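Tokusside Community Radio
Minutes of the spring programme meeting

Thursday, May 8, 2025, upstairs room, 7pm

Present: Yara Daher (chair), Afaf Mahasneh, Fares Zoubi, Leen Bitar, plus six presenters from the evening and weekend shows
Apologies: Raed Azar (on shift, sent notes by email)
Minutes: Afaf Mahasneh

1. Minutes of the last meeting

Agreed, with one correction. The Sunday folk hour was down as moving to 4pm and it should have said 5pm. Fares has already changed it on the website, and thank you to the two listeners who wrote in to ask which it was!

2. Matters arising

The spare key to the street door has been found (coat pocket, winter coat). Yara has it.

The letter to the library about using their meeting room for interviews had a lovely reply. They are very happy for us to have it on Tuesday mornings before they open, free, as long as we put the chairs back. Leen will go over and do a clap test to see how echoey it is.

The jingle contest is closed. We had entries from all over town, including one played completely on spoons, and the meeting listened to the shortlist twice over because people were enjoying themselves. The spoons won by a wide margin. Leen to tell the winner and ask whether they would come in and record a longer version for the top of the breakfast show.

3. Programme changes for the summer

Yara went through the new grid. The main changes:

Breakfast starts half an hour earlier on weekdays, at 6.30. Fares and two others are sharing it, and all three swear they are morning people.

The gardening phone-in goes from fortnightly to weekly. It has had more calls this spring than anything else we put out, and the one on slugs ran over by twenty minutes with people still waiting on the line.

Book Corner gets a full 90 minutes once a month, with a reader in the studio for the whole of it. The first book is a collection of short stories picked by the presenter, who read us half a page at the meeting and had everyone asking to borrow it.

The late jazz show stays exactly where it is. There was a round of applause for this.

There was a longer talk about the Saturday lunchtime slot, which has been repeats since the quiz ended. Ideas put forward were a live local sport round-up, a kitchen show with recipes sent in by listeners, and a rolling slot given to a different street or village each week. The last of these really took off. Somebody would go along with a recorder, talk to whoever is about, ask what the place sounds like and what it used to sound like, and bring it all back to be cut down to an hour. Three presenters offered to do the first ones before the idea had even been properly explained. Working title is Our Street, better titles welcome.

ACTION: Leen to draw up a plan for a six-week run of Our Street and bring it to the next meeting.

4. The drama project

Leen reported on Lanus, the serial that the writing group has been working on since the autumn. It is set on a ferry that never quite gets to the other side, and it is wonderful. There are now 5 finished episodes, each one fifteen minutes, and a draft of the sixth. The cast had its first full read-through last week and the part of the ship's cook got such a laugh that he is being written into every episode.

Sound effects are being made by hand where possible. So far they have used a bath, a bicycle pump, a tray of gravel and a very squeaky gate belonging to Leen's neighbour, who has been asked not to oil it until August. 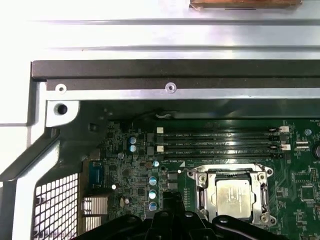
The writers would like to go out in the Wednesday 8pm slot, with a repeat on Sunday afternoon. Yara asked whether fifteen minutes would leave a hole in the hour. Leen's answer was that each episode could be followed by a chat with one of the cast or writers, then a piece of music chosen by them, and the meeting liked this very much. Fares wondered about putting the whole lot out again in one go at the end, as a sort of ferry night, and this was noted as something to come back to.

A question was asked about younger listeners. There is nothing in it to worry anybody's gran, apart from one word in episode three, which the writers are willing to swap for "blimey".

Agreed: Lanus to start in the second week of the summer grid.

ACTION: Leen to let Yara have all scripts for the file. Fares to record a trailer with the cook in it.

5. Open evening

Last year's open evening was one of the best nights we have had and everybody wants another. Afaf has been looking at dates and the building is free on the last Friday in August.

The plan so far is to have the doors open from five, with a live show from the big room at seven and music afterwards. Visitors can have a go at reading the weather, as they did last year, and take home a recording of themselves doing it. (The queue for this went down the stairs and out to the bus stop.) Two local bands have said yes. One of them, Laso, played in the studio in March and we had emails about it for days. They have asked if they can bring the full line-up this time, including the brass. The answer from the room was a very loud yes.

Food: Lương, the café across the road, has offered to do a stall with noodle salad and summer rolls, and will stay open late for coffee. We are thrilled. Afaf to ask how many tables they need and whether they want to be indoors or out in the yard.

Costs: Raed's email put the printing, extra toilets and stage lights at £405 altogether. The meeting agreed this. Entry will be free, with a bucket by the door.

Raed also asks that this year we please put up signs to the toilets. Agreed with feeling.

ACTION: Afaf to confirm the date with the building. Fares to write to both bands. Yara to draw up the rota for the door.

6. New presenters

The training evenings are full. They have covered speaking close to the microphone, planning an hour, timing a link and what to do when a guest doesn't turn up. The youngest on the course is fifteen and has already got a show mapped out on old computer game music, with a running order in four colours. The oldest is eighty-one and would like to do an hour on dance bands he saw in person. Yara suggested they do one show together as a pilot, each choosing tracks for the other. Both have since been asked and both are keen!

There was a short discussion on whether new presenters should go straight to live or record first. Opinion was split. Fares said his first live hour was awful and the best thing that could have happened to him. Others remembered theirs less fondly. Agreed that each person can choose, with somebody experienced sitting in for the first three shows either way.

7. Listener letters

Afaf read out a few. A night nurse listens to the late jazz on her break and would like more vibraphone. A family who moved away two years ago still have us on in the kitchen every Sunday through the website. A man on Mill Lane disagrees with the gardening phone-in about when to prune plums and has enclosed a diagram. The diagram was passed round and thought very good, and he will be invited on.

8. Any other business

Mugs. There are 50 station mugs left from last year. They will be sold at the open evening, and new presenters get one free after their first show.

Can the last person out on Thursdays please check the window on the landing.

A card was signed for Raed's new baby niece.

Meeting closed at 9.10pm. Next meeting is the first Thursday of next month, same room, and Fares is bringing cake.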